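Loter and the Three Good Legs

By the time Delyth Mostyn got the harness buckled, Loter had already rolled over twice, eaten a corner of the instructions and fallen asleep with his chin on her boot.

"He's a genius," she told the vet.

Shahnaz Paul looked down at the big brindle dog snoring on her clinic floor and had the kindness to agree.

He'd been home from surgery for three weeks, and what a three weeks it had been! He'd learned to hop to the water bowl. He'd learned to hop to the neighbour's water bowl, which he preferred. He had learned that if he stood at the bottom of the porch steps and sighed in a particular way, a grown man like Habibur Kodikara from across the road would drop his shopping and carry him up, all 38 kilos of him, talking to him the whole way in a voice Habibur used for no one else.

"That has to stop," said Shahnaz. "The carrying. He can do steps now."

"Does he know that?"

"He knows. Have a look at those shoulders."

So that was the plan for September. Steps, and then the hill behind Woleven, and then, if the hill went well, the beach at Abeysekara, where Loter had been going since he was a pup and where he had once brought Delyth a whole live crab, wonderful dog, without a mark on either of them.

The steps took one morning. Delyth sat at the top with a bit of cheese and tried to look like somebody who could wait all day. Loter sighed. He looked across the road. Habibur was standing at his front window with his hands behind his back, under strict orders, and you could see it was hurting him. Then the dog bunched himself up and came, bump, bump, scrabble, bump, and landed in her lap with his whole back end going, and Habibur was out his door and cheering before the cheese was gone. 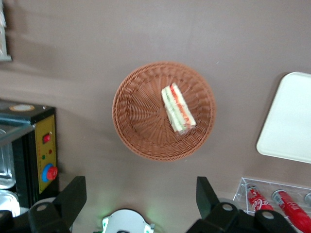
The hill was harder. It's a long grassy thing with a track that doubles back on itself, and Loter had always taken it at a gallop. Now he went up in bursts – ten good hops and a sit, ten good hops and a sit – and in the sits he looked out over the rooftops with his ears blowing about as though he'd planned to stop there all along. Delyth started to like the sits. She had walked that hill for years at the end of a tight lead and had never known you could see the river from it.

Halfway up they met Tahsin Chowdhury coming down with his old whippet, Semeo, who was wearing a red jumper and hated everyone. Semeo had hated Loter for years. The whippet walked up to him, stiff as a broom, and sniffed the place where the leg had been. He sniffed it for a long time. Then he lay down in the grass beside him.

"Well, I never," said Tahsin. "He doesn't even do that for my wife."

They sat there, all four of them, until the sun went off the track. After that it was a regular thing. If Loter was late, Semeo would stand at the bend and bark until he turned up.

They went to the beach on the last warm afternoon of the month. Marloes Lambrechts drove them in her van with the seats folded down and the windows open, and Loter stood the whole way with his nose out, leaning on Delyth at the corners. She had one arm around his chest and could feel his heart thumping away in there.

"Do you want me to get the ramp?" said Marloes, pulling on the handbrake.

"Give me a second," said Delyth. "I'll just get his –"

But the back door was open, and he could smell it, the salt and the weed and the dead things, all that lovely rot. He was out and over the soft sand, ears flat, lopsided and flying, with the gulls going up in front of him.

"Loter!" she yelled, kicking off her shoes. "Wait for me!"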